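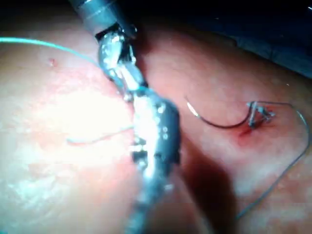 Convocatoria abierta: taller de escritura para gente de quirófano

Casa Gindura, Bendar
De octubre en adelante, por las tardes
Plazas: 60, repartidas en grupos
Inscripción gratuita

Si trabajas en un quirófano, o has trabajado en uno, y alguna vez has llegado a casa con una frase en la cabeza que no sabías dónde poner, esta convocatoria es para ti. Volvemos a abrir el taller de escritura de Casa Gindura y estamos contentísimos, porque esta vez tenemos sala grande, tenemos horario de tarde y tenemos (¡por fin!) una calefacción que funciona.

Buscamos cirujanas, anestesistas, enfermeros instrumentistas y circulantes, auxiliares, celadores, personal de limpieza y de esterilización, técnicos de electromedicina, administrativas que cuadran el parte del día siguiente, estudiantes en prácticas y jubilados de cualquiera de esos oficios. También perfusionistas, que en la edición pasada nos escribieron para quejarse de que no salían en la lista. Tenían toda la razón.

No hace falta haber escrito nunca. Tampoco importa si llevas media novela guardada en un cajón, tráela. En los grupos anteriores hubo quien empezó escribiendo la lista de la compra y terminó con un relato precioso sobre su primera guardia, y hubo quien llegó con un poemario entero y se pasó el taller descubriendo los diálogos. Las dos cosas nos parecen estupendas.

De qué va

El taller dedica las tardes a leer y escribir textos breves de no ficción y ficción nacidos del trabajo diario. Nos interesan mucho las cosas pequeñas: lo que se habla mientras se lava uno las manos, la música que pone cada equipo y las discusiones que provoca, el silencio cuando alguien pide silencio, el café de las cinco de la mañana, los motes, el nombre que cada hospital le da a la misma pinza. El vocabulario de quirófano es una maravilla y casi no está escrito en ninguna parte fuera de los manuales. Hay palabras que solo conocen tres turnos de una misma planta. Queremos leerlas.

También hablaremos de cómo se cuenta algo difícil. Un día malo se puede escribir de muchas maneras, y en grupo se aprende a elegir cuánto enseñar y cuánto guardarse. Quien prefiera escribir únicamente sobre el perro, el huerto o la mudanza puede hacerlo con toda tranquilidad. Pedimos que los participantes vengan de ese mundo, los temas son libres.

Cada sesión tiene dos mitades. En la primera leemos en voz alta un texto ajeno, corto, y lo comentamos sin prisa. En la segunda escribimos allí mismo, a mano o en el portátil, y quien quiere lee lo que ha salido. Entre una y otra hay merienda. El bizcocho de naranja ya es una institución y no pensamos retirarlo.

Quién lo lleva

Nadhirah Setiawan coordina los grupos de relato. Fue instrumentista muchos años y ahora enseña narrativa; corrige a lápiz, con letra minúscula, y sus anotaciones suelen ser más largas que el texto corregido. Le encantan los principios que arrancan tarde y los finales secos.

El grupo de crónica y diario es de Wahyudi Rahman, periodista. Si te atrae la idea de escribir sobre hechos reales y te preocupa cómo hacerlo respetando a pacientes y compañeros, este es tu grupo. Dedica las primeras tardes justamente a eso: qué datos se cambian, cuáles se quitan y cuándo hay que pedir permiso a alguien antes de seguir.

Asanka Marikar se ocupa de poesía y texto breve. Trabaja mucho con restricciones formales (una sola frase, una sola vocal, un parte quirúrgico convertido en soneto) y sus sesiones son las más ruidosas de la casa, cosa que los otros grupos comentan a menudo desde el otro lado del tabique.

Calendario y horario

Empezamos en octubre. Las sesiones son de tarde, a las 18:30, y duran 2 horas con la merienda incluida. Cada grupo se reúne una vez por semana y el día se fija cuando sabemos los turnos de todo el mundo. Conocemos de sobra lo que es un turno rodado, una guardia que se alarga y una lista que no acaba nunca, así que puedes llegar tarde, irte antes o faltar y seguir la semana siguiente. Si faltas, te mandamos la lectura y el ejercicio por correo y puedes enviarnos lo tuyo cuando tengas un rato.

A quien le toque guardia localizada le pedimos únicamente que se siente cerca de la puerta y deje el teléfono en vibración.

Qué te llevas

Las lecturas, impresas y encuadernadas con espiral. Un cuaderno. Comentarios por escrito de al menos dos textos tuyos, hechos por la persona que lleva tu grupo. Y la posibilidad de publicar en la revista Sumampouw, que cada año reserva un número a los textos del taller. Publicar es voluntario y se puede firmar con seudónimo. Los derechos siguen siendo siempre de quien escribe.

Además, entre todas las personas inscritas que hayan terminado un texto durante el curso se concederán 3 estancias en la residencia de Fostham, con habitación propia, mesa junto a la ventana y una bolsa de 700 euros para cubrir el viaje y las comidas. Las estancias están pensadas para rematar un proyecto: un libro de relatos, unas memorias, una obra de teatro, lo que sea. Darmawan Lubis, que recibe a los residentes, avisa de que la cobertura es mala y de que el camino desde la estación tiene cuesta. Nosotros añadimos que las vistas lo compensan de sobra y que conviene llevar botas.

Cómo inscribirse

Envía un correo a Casa Gindura con el asunto «Taller quirófano» y cuéntanos:

Tu nombre y cómo quieres que te llamemos.
En qué trabajas o trabajabas, y desde cuándo.
Qué grupo prefieres: relato, crónica y diario, o poesía. Puedes poner una segunda opción.
Tus turnos habituales, aunque cambien.
Un texto breve, de una página como mucho, sobre un ruido de tu lugar de trabajo.

El texto no es una prueba. Nos sirve para formar los grupos y para ir conociéndonos, y además nos lo pasamos en grande leyéndolos. El año pasado recibimos páginas sobre aspiradores, carros con una rueda rota, un ascensor que suspiraba y la risa de una anestesista que se oía desde la sala de despertar. Escribe como te salga. Si prefieres mandarlo en un audio, también vale.

Si hay más solicitudes que plazas, procuraremos que en cada grupo haya oficios distintos. Un grupo formado solo por cirujanos escribe de una manera y uno mezclado escribe de otra, mucho más viva, lo hemos comprobado. Por eso animamos especialmente a presentarse a celadores, limpieza y esterilización, que suelen pensar que esto no va con ellos. ¡Va con vosotros! Algunos de los mejores textos que guardamos salieron del sótano de un hospital.

Respondemos a todas las solicitudes, a las aceptadas y a las que se quedan en lista de espera. La lista se mueve bastante durante las primeras semanas, así que no des nada por perdido.

Sobre la confidencialidad

Lo que se lee en la sala se queda en la sala. No se graba ni se fotografía ninguna sesión y no se comparten textos ajenos fuera del grupo. En los textos no pueden aparecer nombres de pacientes, números de historia ni datos que permitan reconocer a nadie, y tampoco se admiten imágenes clínicas como material de trabajo. Wahyudi está disponible para cualquier grupo si surge una duda concreta, y os aseguramos que surgen, y que son conversaciones interesantísimas.

Accesibilidad y cuestiones prácticas

La entrada principal tiene rampa y la sala está en la planta baja. Hay bucle magnético, pero hay que encenderlo antes, avísanos en el correo si lo vas a usar. Se puede venir con bebés. Los niños mayores pueden quedarse en la biblioteca infantil, en el mismo edificio, que está abierta mientras dura el taller.

El autobús para delante de la puerta. Si vienes en bici, entra por el patio de atrás, que tiene aparcamiento cubierto. En coche es más complicado, Bendar tiene las calles que tiene.

Si tienes alergias o no comes algún alimento, dínoslo. Hay bizcocho sin gluten y es casi igual de bueno.

El taller se imparte en castellano. Puedes escribir en la lengua que quieras siempre que puedas contarnos en castellano de qué trata, y en el grupo de poesía es habitual escuchar primero el original.

Preguntas que nos llegan mucho

¿Vale si trabajo en una clínica veterinaria? Sí, bienvenidísima. Un quirófano es un quirófano.

¿Y si hace años que lo dejé? También. La memoria es buen material y la distancia ayuda.

¿Puedo apuntarme con una compañera de mi servicio? Claro. Decidnos si queréis estar en el mismo grupo o en grupos separados; hay quien escribe más suelto sin su supervisora al lado, y lo entendemos perfectamente.

¿Dais certificado? Damos un certificado de asistencia si lo pides. No puntúa en ninguna bolsa, que sepamos.

¿Hay que leer en voz alta? Solo si te apetece. Hay participantes que no leyeron ni una sola vez y que siguen viniendo.

Para cualquier otra duda, pregunta por Dae-han Byun en la secretaría de Casa Gindura, por las tardes. Si comunica, insiste, suele estar hablando con alguien que también quiere apuntarse.

¡Tenemos muchas ganas de leeros!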